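Marchuk Bags opens a repair counter in Vimstead this July

VIMSTEAD – Hi, it's me again, the person behind Marchuk Bags. Some of you get these notes because you write about local shops, and some of you get them because you once bought a backpack from me and never unsubscribed. Either way, I've got news and I'm pretty excited about it!

Starting in July, we're opening a walk-in repair counter at the front of our Vimstead shop. Bring in a backpack, a duffel, a dog harness, a kid's lunch bag, whatever you've got, and we'll try to fix it. It doesn't have to be one of ours. I'd say most of what people have dragged in over the past year wasn't, and I've stopped pretending to mind.

This has been coming for a while. We ran a trial out of the back of the shop over the winter, with a hand-lettered sign and no real plan, and by the end of it we'd taken in 322 bags. I figured it would be mostly ripped seams and stuck zippers. Nope! Of those, 79 came in for a buckle and nothing else. Perfectly good bags, nice fabric, years left in them, sitting in a closet over a snapped bit of plastic the size of a cracker.

So buckles are where we're starting. We've stocked side-release clips in all the common strap widths, plus ladder locks, sliders and those little sternum clips that everyone loses on the bus. If you only want the part and you're happy to thread it yourself, that's fine too, and we'll show you how at the counter.

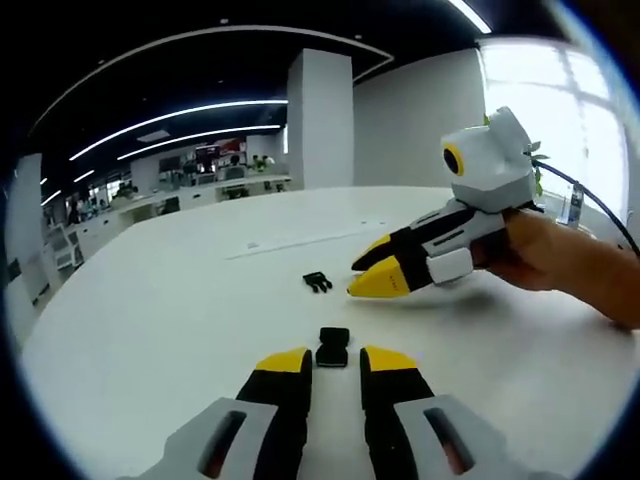
What it costs

Buckle swaps are $2 if the strap doesn't need sewing. That's the whole price, part included. If we have to unpick a bar tack and stitch it back down (a lot of newer bags are built that way, and it drives me nuts), it'll be more, and we'll tell you how much before anybody touches a seam ripper. Zipper sliders, torn handles and blown-out corners get quoted on the spot. You're always free to say no thanks and take your bag home.

Simple jobs you can wait for. There's a bench by the window and the bakery next door is dangerously good. Anything with sewing, plan on leaving it with us for 2 weeks, maybe less if it's quiet.

Who's paying for all this

The counter itself, the second sewing machine and the first big order of hardware were paid for with a small-business grant from Endow. I filled out that application at my kitchen table at one in the morning and fully expected to hear nothing. I'm so grateful, and I'd like to say that in print.

We're also setting up a drop-off box in Skarkitz for folks who can't make it into Vimstead during the day. Put your bag in one of the paper sacks, write your name, phone number and what's wrong on the front, and we'll call you. Please empty the pockets first – I have mailed back so many house keys.

A few things we can't fix

Wheels on hard suitcases, for now. Leather, beyond a basic stitch. Climbing harnesses, car seats and anything else a person's life hangs on, so please take those to the manufacturer. And if your bag is wet or moldy, dry it out and clean it before you bring it over.

Opening morning

We unlock the door at 9 a.m. and there'll be coffee. Reporters are welcome to come by early, take pictures and ask me anything. Bring a broken bag if you've got one.

Press contact: reply to this note or call the Marchuk Bags shop in Vimstead and ask for the owner.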